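4.2 The quartermaster's war

Most accounts of the Jedthorpe campaign treat the retreat to the river as a decision made by generals. The surviving paperwork suggests it was made by mules, or by the want of them. Verbeke's division had marched out with wagons for 30 days of bread and teams enough to pull half of it. By the second week of June the two figures had found each other, and the men were eating what the mules could carry.

Verbeke was not a stupid man, whatever his rivals put in their memoirs. He wrote to headquarters three times about the wagons, in a hand that gets larger with each letter. The first reply thanked him for his zeal. The second asked him to use the proper form. The third has been lost, which may be a kindness to its author.

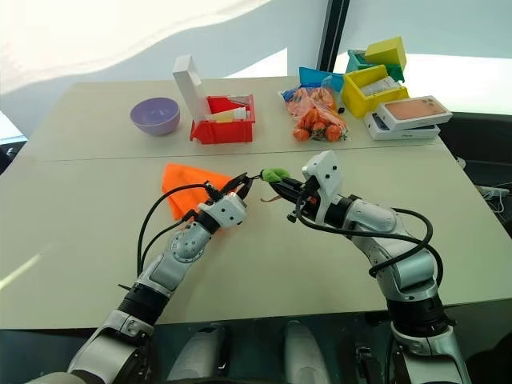 The trouble lay in the road from Vostodska. On the staff map it is a firm double line, drawn with a ruler. On the ground it crossed the same stream four times, and the bridges had been built for hay carts. Militz, who commanded the rearguard and had grown up in hill country, advised sending the guns by the upper track and leaving the valley to the infantry. He was told that the upper track was not on the map. He took his own guns that way regardless and arrived a day before everyone else, for which he was reprimanded.

Van Dusen (chapter 3) has argued that the delay at the bridges cost the army its choice of ground. Bernadette Van Dusen is a careful reader of muster rolls, and her case is strong where it rests on them. It is weaker on the matter of morale, where she leans on letters written home by officers, a class of person who seldom carried anything. The enlisted men's letters, of which we have fewer, are mostly about shoes.

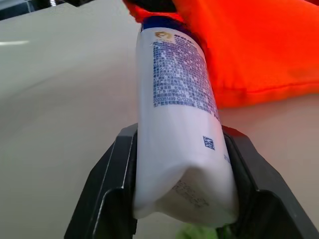 Shoes deserve more attention than they have had. An order for 2,000 pairs was placed before the march, paid for promptly and delivered in full, to the wrong depot. The clerk there, having no soldiers to put in them, entered them as surplus and asked for a larger shed. The shed was approved. It is the only request in the whole correspondence to be granted at the first time of asking.
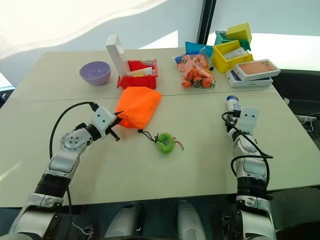 Against this background the fight at the river looks rather different. The older histories have Verbeke hesitating on the near bank through a failure of nerve. The ammunition returns show 13 wagons present, several of them loaded with tent poles. A commander who declines to attack with tent poles may fairly be called cautious, but the charge of cowardice seems harsh. Militz, who wanted to cross at once, had more cartridges than the rest of the column and appears to have assumed that everyone did. 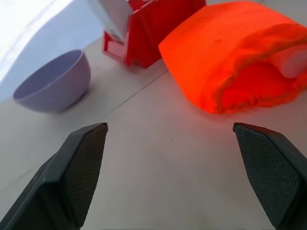

What followed was decided by weather and bookkeeping in shares that are hard to separate. The river rose overnight, the fords closed, and the division fell back towards Vostodska by the road it had come on, meeting its own bread on the way. There was no room to turn the wagons at the second bridge, so the bread was backed up the valley for most of a morning. Verbeke's report gives this one sentence. The baker's claim for spoiled loaves runs to several pages and is much the better source for the hours of march, which we use in section 4.3.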